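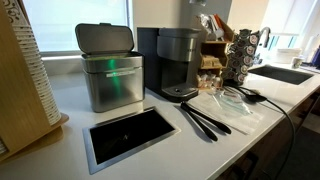
Gearóid Ó Briain says the coffee counter at our office would work fine if we got rid of the pod carousel and put the pods in a drawer. I don't agree, because people would leave the drawer open and we would be back to the same mess plus a drawer to walk into. The carousel takes up little space for what it holds.

My trouble is more with everything else. The counter is 27 inches deep, which sounds like plenty until you put a bin on it, and the opening for trash is set into the counter right in front of that bin, so nothing can stand there. Then there is the cup dispenser at the end, the single-serve coffee maker, the wooden organizer with sugar packets and the little creamers, and the tongs, which never have a place. The stir sticks are still in their plastic bag because I haven't found a holder that doesn't tip over.

There is also a cord that goes across the counter and down over the front. I would like that gone before somebody catches it with a sleeve.

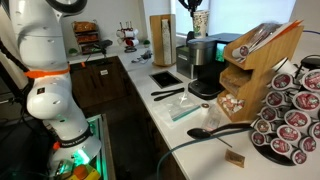 Charging cables are the other thing. People plug in phones next to the mug tree and leave the cables when they go, so whoever wants a mug has to reach over them. I bought a basket for cables in June and it was full of snack wrappers by the next morning.

What order would you put things in? I can move anything that isn't built in. I can't drill into the wall, and the window means no shelf above the coffee maker. Budget is small.

Posted by Fanni Sárközi
Viewed 3,714 times

Rozália Sipos

I set up the coffee area at Farkas and we went through the same thing. Put items in the order people use them: cups, then pods, then the coffee maker, then sugar and creamer, then trash. If the trash opening can't move, start from there and work backward. In your case it would mean swapping the cup dispenser with whatever is at the other end, so that people finish at the opening and drop their wrappers in on the way out.

For the cord, unplug everything first and find out what it belongs to. If it doesn't belong to anything on the counter, take it away. If it does, run it along the back wall with stick-on clips. You don't have to drill for those. Wipe the wall with alcohol before you put them up and leave them an hour before you hang any weight on them. Keep the cord away from the drip tray.

Stir sticks: use a heavy mug. You already have a mug tree, so take one off it. Stand the sticks in it right next to the sugar and throw out the bag. Only put out a day's worth.

Tongs can lie on a small tray or saucer. If they are for the snacks, they should be next to the snacks. I would also ask whether you need them, since wrapped snacks can be picked up by hand.

I would leave the carousel where it is, within reach of the machine.

Jarosław Cieślak

get a bigger counter lol. or a rolling cart for the snacks, we have one from Lulico and it's ok, one wheel sticks

Levente Illés

Mostly agree with Rozália, but I would move the phones first. Cables come back to wherever the outlet is – you can tidy them every night and they will be there again at 10. We put a power strip on a side table by the door with a sign, and took the free outlet at the coffee counter out of use with a plug cover. It took a couple of weeks for people to change over.

Don't put out another basket. An open basket on a snack counter will collect wrappers whatever you write on it.

One thing on the bin. If you already have the opening in the counter, is the steel bin doing anything? Ours was there from before the counter was replaced and it stayed for a year. If you want it for pods only, label it for pods and keep it beside the coffee maker. Otherwise take it off and you get the space back for the organizer.

Fanni Sárközi

Thanks, I'll try the plug cover and the clips. The bin was meant for used pods but it has never had a label, so I'll make one. The tongs came with a box of pastries and I think they can go in the cabinet.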